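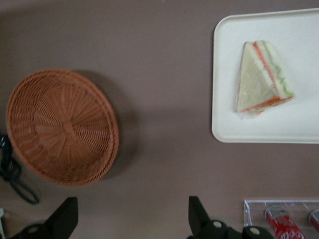

Wicker basket, white tray and cans on a table.

CLIMBERG WOMEN: CUP RUN NOTES

Quick one this time, bus leaves in an hour and I still have to find the corner flags.

So. Quarterfinal. Away at Brultgate, who have not lost at home all season and who put seven past Climumholm back in March. We know. Everyone at work has told us. The draw could have been kinder but it could also have been Chaudhry Park again on that pitch, and I'll take a long drive over that mud any time.

Team news first. Nighat Hayat is fit. Trained the full session, no strapping, took her corners from both sides and moaned about the balls being flat, so back to normal. Veronica Pîrvu still has the ankle and won't be risked from the start. Might get the last half hour if we need a goal. She wants to play, obviously. Farzana Khattak is back from suspension and goes straight into the middle, which lets Annunziata Pagano move back out to the left where she's been so good.

Goalkeeper is undecided as I type. Faisal says he'll name it on the bus.

Last round, for anyone who missed it. Down 2-0 at the half and frankly lucky it was only two. Wind in our faces, couldn't get out of our own end, every clearance coming straight back. Faisal Soomro changed the shape at the break, went to three at the back and pushed Annunziata right up the touchline. First goal was hers, a cross that kept going and dropped in at the far post. She says she meant it. Second was Nighat from the spot. Then extra time, everybody cramping, subs all used, and Farzana heads in a corner in minute 117. Three minutes to hang on after that and I dont remember any of them. She then got her second yellow for kicking the ball away, hence the suspension. We've had words.

I asked Faisal for something on Brultgate and got this in the parking lot: "They're quick and they're organized and they'll have the ball more than us. Fine. We don't need it the whole game. What we can't do is give away silly free kicks near the box like last time. If it's level with twenty minutes left, they'll be the ones feeling it."

Last time was the league game in the fall, lost 3-1, two of theirs from free kicks. Same referee apparently. Make of that what you want.

Their number 8 is the one to watch. Left footed, drifts inside, shoots from anywhere. Farzana has the job of following her around all afternoon and seems to be looking forward to it a bit too much.

Ground info: street parking only and the side entrance is closed for roof work, so go round by the school. Bring a jacket, that stand gets no sun after lunch. Cash at the gate, no cards. Kids in club colors get in free. If it's level after ninety it goes to extra time and then penalties, no replay, so tell whoever is making dinner.

Penalties. Since people keep asking. Yes we have been practicing. Nighat first, Annunziata last, the three in between depends who is still on the field and who can look Faisal in the eye. Veronica scored every one she took in training this week off one good leg.

League stuff, briefly. The Climumholm game has been moved to May, evening kickoff, time to be confirmed. Still two points behind them with a game in hand. We'd need to win that one whatever happens in the cup so nobody is booking vacations please. The reserves drew 1-1 and played most of the second half a player short, really good effort, and a first start for a couple of the under-18s. Full report next time when I've had the score sheet back. I've also had complaints about the table on the website being wrong. It's wrong. It's being fixed.

Travel: supporters' bus is full. There's a waiting list but I would start asking around for rides. Players' bus leaves from the clubhouse, not the school, and it will leave without you. Boots, both shirts, shin pads. Somebody got on last time with two left shin pads and no water bottle.

Scarves are in, the new ones with the proper green. Ask at the gate at the next home game. The old ones are half price untill they're gone.

If you can't make it I'll post goals as they go in, phone battery permitting, and the final score as soon as there is one. Semifinal draw comes the same evening after the last game finishes. I'll send a short note out if we're in it.

Ok, corner flags. See you there.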